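**Gripper trial — catch-up meeting, December 20, 2022**
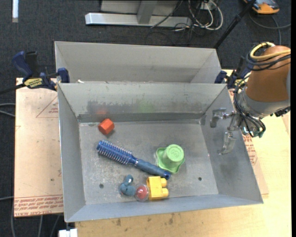
*Bin cell, front bin with the mixed items, gripper open at the right.*

Notes typed during, tidy later. Actions at the bottom.

**1. Where we are**

- Two grippers compared so far, the Kaufmann and the Davix. Same arm, same bins, same item set for both.
- 100 picks each was the plan. Kaufmann done. Davix stopped at 32, controller kept dropping the connection and we lost an afternoon to it.
- Agreed the 32 don't count. Start again from zero once the controller is sorted, no stitching the logs together.

**2. Items**

- Hairbrush still the awkward one. Fingers close on the head fine, then it swings round the neck on the lift. Grab by the handle instead? Planner picks the head nearly every time, biggest blob in the depth image.
- Clear capsule with the red bit inside: depth camera sees the red and not the shell, so the fingers close too narrow. Both grippers, so it's a vision problem, not to be marked against either.
- Yellow block OK unless hard up against the front wall.
- Green toy with the wavy brim — one view that it should come out of the set as too easy. Others want it kept, we need at least one item that always works or we can't tell when the arm has drifted. Kept.
- Someone asked for heavier items. Not this round.

**3. Bins and clamps**

- Clamps holding, but they need checking every 30 picks. Front bin had crept by the end of the Kaufmann run and the wall clearance was off.
- Reflections off the metal walls giving false edges in the camera. Matt spray or a liner? Liner is quicker, but it changes the friction on the floor, so it would have to be in for both grippers. Try it on the rear bin first.
- Acrylic sheet stays where it is, calibration was done with it down.

**4. Cables**

- Long discussion. Loop over the top of the arm is fine for straight picks, pulls when the wrist goes past half a turn towards the far wall.
- Grondeo sleeve suggested. Costs more than we'd like. Longer tie-down points first, then look at the sleeve again if it still pulls.
- Wrist rotation limited in software untill then. Applies to both runs.

**5. Controller**

- Fakik say the dropouts are firmware and have sent an update. Not installed yet.
- Do we update before or after the Davix rerun? Before. Means the Kaufmann run was on old firmware — so 2 short check runs with the Kaufmann afterwards, to see if the timings shift. If they do, whole thing gets redone. Groans.

**6. Camera position**

- Left as is. Moving it was brought up in August and again today, same anwser: not in the middle of a comparison.

**Actions**

- [ ] Install firmware, note version on the log sheet
- [ ] Davix rerun, full 100
- [ ] Kaufmann check runs
- [ ] Cut liner for rear bin
- [ ] Move tie-downs, retest wrist range
- [ ] Ask Grondeo about sleeve lead time

AOB: spare finger tips are in the second drawer now. Next meeting when the Davix run is finished, date to go round by email.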